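Firker Studio: Table Setups Gallery

Firker is a shared workroom on the second floor of the old Petridis building in Sustthorpe. We have 1,144 square feet, plenty of daylight on the street side, and more small tables than large ones. People ask what the tables look like when they are set up for different kinds of work, so we keep this gallery and add to it when a setup changes. The oldest entries go back almost 3 years. Entries whose pictures have been retired are kept as text, as members still use them for reference when they book.

Paper and card (retired setup)
Long table by the windows, gray mat, steel ruler, two trays for offcuts. Used for bookbinding and box making until the table was moved to the back room. Most of this work now happens at the Ererum bench, which has a better lamp and a deeper shelf underneath.

Fabric table (retired setup)
Two folding tables pushed together and covered with a canvas sheet. The seam between the tables was a nuisance for anyone cutting long pieces. Replaced in February by a single table from a school sale. The canvas sheet is still in the cupboard and can be borrowed.

Bead and button sorting (retired setup)
A low table with a raised edge. It holds up to 55 small jars if they are stacked two high, though the jars at the back are hard to reach. Our button stock is at 2,000 or so after the last donation and has outgrown this table. The jars are now on the wall rack beside the sink.

Small mat table (current setup)
One mat, one bowl, and whatever piece is being worked on. This is the setup most people book for short sessions, as it takes a minute to lay out and the same to clear. The mat covers the tabletop, so leave the glue pots on the side shelf when you are cutting. The grid is good for squaring up pieces before you trim them, and the angled lines help with corners and points.

The bowl is for scraps or for parts you want to keep together. Please empty it before you leave and put it back on the mat. We tried flat dishes for this and went back to a deep bowl, which keeps light scraps in place when the windows are open.

Notes for members
Mats are wiped with a damp cloth and left flat. Don't lean them against the radiator, as they curl and won't lie down again. Blades go in the metal tin by the door, never in the bowls. If a mat has a cut that goes all the way through, put it on the shelf marked Repairs and take another one from the rack.

Bookings for the small tables are taken on the sheet by the stairs. The room opens at 9 a.m. and the last session ends at 8 p.m.
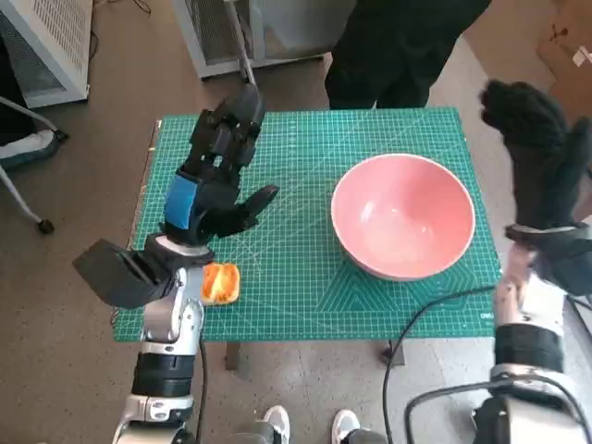
Small mat table, with the pink bowl and a small orange piece on the green grid mat.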